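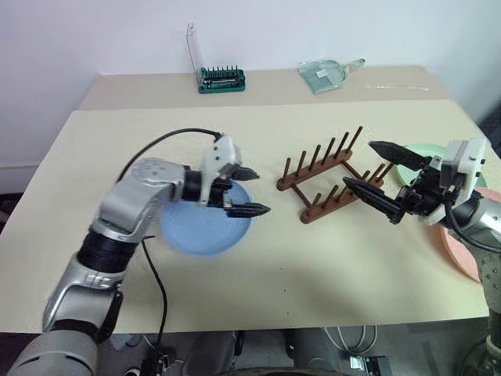 How far apart should the pegs of a dish rack be? Far enough that a dinner plate drops in without a push, and close enough that it doesn't flop over onto its neighbour.

Our group – Lihua Wei and Yuzhen Long – spent the whole term on that one small matter, and we grew very fond of it! We looked at wooden racks with two rails and upright pegs, and at plates both flat and deep (the shallow ones with a slightly raised rim turned out to be our favourites to work with). Lihua drew up 4 peg spacings and we tried every plate in every one, usually with a cuppa going cold beside us.

The narrow spacings were lovely for side plates but a real nuisance with bowls. The widest let everything lean, and the plates ended up touching, so they'd dry more slowly along the rim. We'd both choose the second widest for a family kitchen.

Yuzhen would like to try angled pegs next, and we still owe the Skurnemgate workshop a tidy set of drawings, which we hope to finish in December.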